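Reading time: 2 min

# Lovlow: textile offcut records

Lovlow lists fabric offcuts by fiber, weight and source garment. Records were collected in November at the Sarura cutting room. Rocío Carrasco maintains the table; Dardo Sepúlveda wrote the fiber codes.

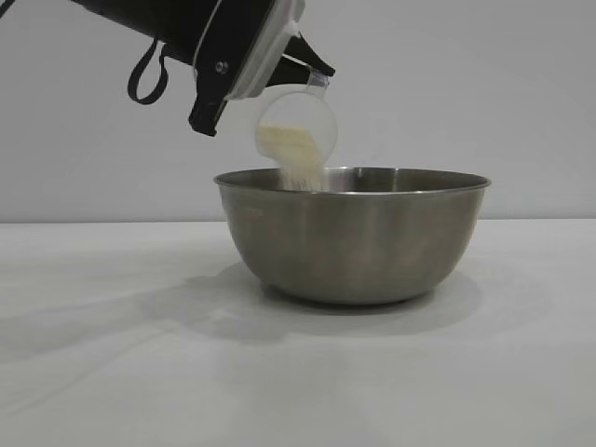 *Clear plastic measuring cup held in a gripper.*

## Contents

- `offcuts.csv`: 140 rows, one per bag
- `fibers.csv`: 14 fiber codes
- `notes.txt`: free text from the sorters

Weights are in grams. Blends are coded by the main fiber if it is over half the cloth; otherwise use `MIX`. Bags under 100 g were merged with the next bag from the same garment.

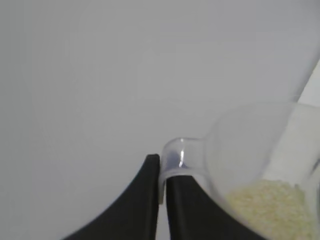 Lint and thread ends are stored under `loose`, apart from cut pieces. They have no grain direction or usable width, so both fields stay blank. Portions are taken by volume with a clear plastic scoop like the one between the two black fingers, then weighed. Do not compare `loose` volumes across fibers.

## Known issues

Cartwright bags have no dye field. Version 2 drops the Rolilell rows, which repeated bag numbers.

Last edit: Sun 13 December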